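Skallen Open Jewelry Box, Small

Item 1183
Color: black outside
Sold by Okell Home Storage

The Skallen is a small square box with no lid. It sits on a nightstand, dresser or side table and holds the things you take off at the end of the day. Most people who buy one already own a larger jewelry case and want something within reach of the bed.

Loose pieces are what it is meant for. A plain metal ring is easy to lose track of on a white tabletop, even with a beaded bracelet lying next to it. 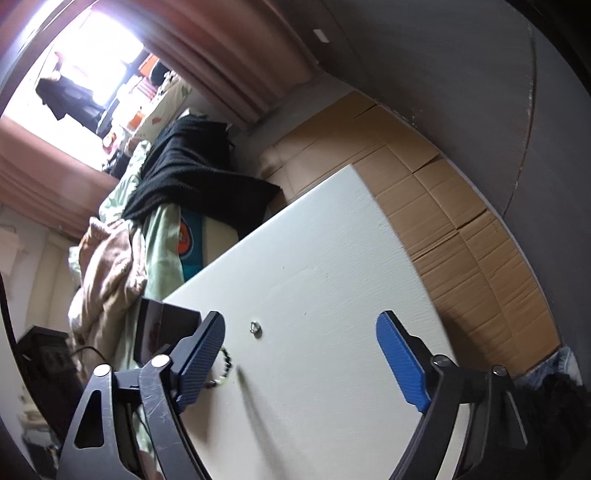
Mine lives by the lamp and I drop my rings in without looking. I would buy a second one for the bathroom if it came in white – Okell, please take note.

What fits

One chunky bracelet will fill most of the box if you coil it around the inner walls. A bracelet of large brown beads sits well this way and keeps its shape. Thin chains are better stored on their own. A ball-chain necklace left out in loops with bracelets, charms and a key ring takes some patience to sort.

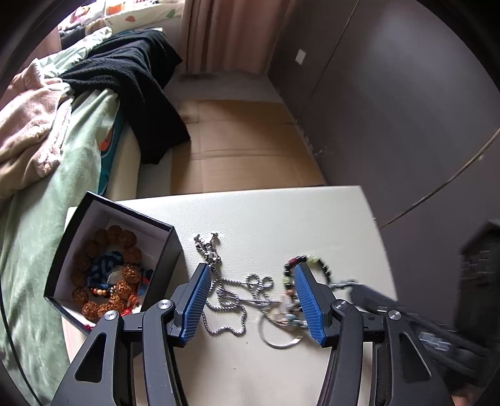
Care and cleaning

Wipe the inside with a dry cloth. Do not use polish or spray cleaner. Take beaded pieces out before you move the box, and keep it out of direct sun if you can.

Using it near the bed

The box is low enough to stay clear of blankets and pillows when the table is pushed up against the mattress. Set it back from the edge. Chains and rings left on the table tend to end up hanging over the side, close to the bedding, and a small charm is hard to find in a knit blanket.

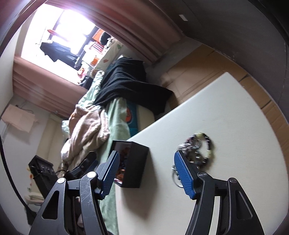
Can I buy a lid for it later?
The Skallen is only made open. For a box of the same width with a lid, see the Clavholm, item 3643.

Ordering

Ships flat in a padded sleeve with one folding sheet. Replacement liners are item 442. Orders placed before noon leave the warehouse the same day. Returns are accepted for 51 days if the box is unused.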